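Help wanted: somebody to sit with two robot arms and figure out why they let go

Posted Friday, June 16, 2023
Prindano workshop, Kukstead
Part time, paid, starts in August

Hi! I run the small automation shop at Prindano, and I'm looking for a person who likes slow, fiddly detective work. I'll tell you the whole story so you know what you'd be walking into.

We have a two-arm cell for picking up light, flat things. We call the project Astinari. Earlier this spring the left arm started dropping stuff. It would close on a packet, lift it, swing over, and then the gripper would open partway with no command from us. Usually the packet just fluttered down and no harm done. Then one afternoon it let go of a jar at full height, and I was picking glass out of the base joint until supper. So we stopped everything, cut the speed way down, and started writing things down properly.

Since then I've logged 648 runs, and the gripper opened by itself in 73 of them. I've swapped the gripper motor and reflashed the controller. I've re-crimped a connector I was very sure about (I was wrong). My best guess right now is the cable at the wrist, which flexes every time the arm reaches across, but I've had a best guess before and I'd like a fresh pair of eyes on it.
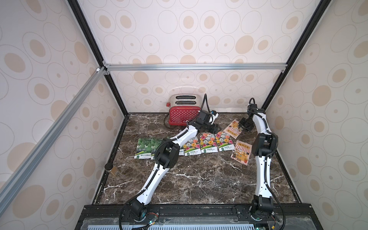 We're mostly working with paper goods for the time being, seed packets and printed cards, that kind of thing. They're light, they're cheap, and they don't hurt anyone when they fall. They also slide around and curl at the corners, so be ready to lay them out again many, many times.

What you'd be doing:

Running the same pick over and over and noting what happened, including the boring runs where everything went fine
Moving one thing at a time (a cable clip, a speed setting, a packet) and never two
Going through the logs with me at the end of each shift
Hitting the stop button whenever you feel like it – I will never ask you to justify it

You don't need an engineering degree. I'd love it if you've repaired printers, sewing machines, vending machines, bikes, anything with moving parts that misbehaves only when it wants to. You do need decent handwriting or decent typing, and you have to be okay telling me my theory is wrong.

On safety, because you should ask: nobody reaches into the cell with the arms powered. The old routine let us clear a dropped item while the arms were paused, and I got rid of that the day the jar fell. Now it's power off, wait, then hands in. It makes the day longer. If that's going to drive you nuts, this isn't the job for you.

Shifts are 4 hours, mornings or afternoons, your pick. It's up to 300 hours in total, and if we find the fault early I'll put you on the rebuild for the hours that are left. There's coffee, and parking behind the Cheung building next door.

To apply, send me a short note at the Prindano front desk, marked Astinari. Skip the formal cover letter. Tell me about something that kept breaking on you and how you tracked it down – or didn't! I read all of them myself, and I'll write back either way.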